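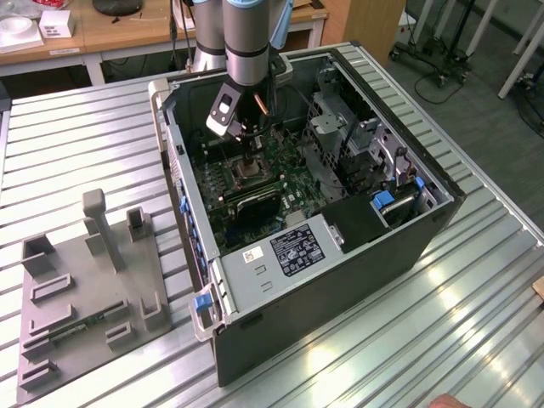 Old desktop towers: questions we get about opening, stripping and reselling them

Last revised 22 December 2019

Is there any money in an old office tower?

Less than the videos tell you. Our shop, Clumholm, took in 397 of them in one year and 18 were worth selling as whole working computers without spending anything on them first. The rest went for parts or for metal. If somebody offers you a pallet of "untested, probably fine" machines, assume they were tested.

Do I need special tools?

For most business towers, no. A Phillips screwdriver, a decent light and a tray with separate pockets for the small bits. The kits with 64 coloured picks and a magnetic mat look lovely and we have yet to see what half of it is for. Plenty of office cases use coloured latches and handles on the parts you are meant to move, so look for those before you reach for the screwdriver. If a drive bay won't budge, there is usually a lever you've missed.

Should the tower be standing up or lying down?

Lying down, open side up. People try to work on them upright to save bench space and then drop a screw behind the motherboard. Unplug it first, hold the power button in for a few seconds, then take the panel off.

Do I have to wear an anti-static strap?

Opinions differ, loudly. Reijo Halonen has stripped machines here for years and touches the bare metal of the chassis before he touches a board. Lenni Huttunen wears the strap. We can't show you a difference in their failure rates and we're wary of anyone who claims they can. If the board is going back into service, wear the strap. They're cheap.

What should come out first?

The hard drive, every time. It holds the previous owner's data, and it is the part you least want to bump while you wrestle with the others. Label it straight away. After that, expansion cards, then memory. Leave the power supply until there is nothing left for its cables to snag on.

Can I open the power supply and clean it?

No. Vacuum the vents and read the label. If the label is missing or unreadable, don't resell the unit. Capacitors in there can hold a charge long after the cord is out, and a forum post saying it was fine for somebody else is no comfort.

The seller says the processor was upgraded. How do I check?

Start it up and look in the BIOS before you pay. Stickers on the front of a case prove only that someone owned a sticker. Checking by eye means taking off the cooler, and then you are up for fresh thermal paste and the risk of bent pins, all to settle an argument.

Does fresh thermal paste make an old machine faster?

It can make a hot one quieter. We've read the claims for Zoltley compound and tried it on our own bench machines, and could not tell it from the ordinary tube. Buy whichever is on the shelf.

Is a wiped drive safe to sell?

A drive that has been properly overwritten, and checked afterwards, yes. A drive somebody "formatted" is another matter. Ask which program was used and ask for the log. We refuse drives with no paperwork, and that has cost us a few customers.

Will you buy my parts?

Sometimes. We take memory and working drives, and we pay by weight for bare boards. We don't take cracked bezels, loose side panels or boxes of mixed cables, however neatly coiled. Bring parts to the Ikonen counter with the model number written down.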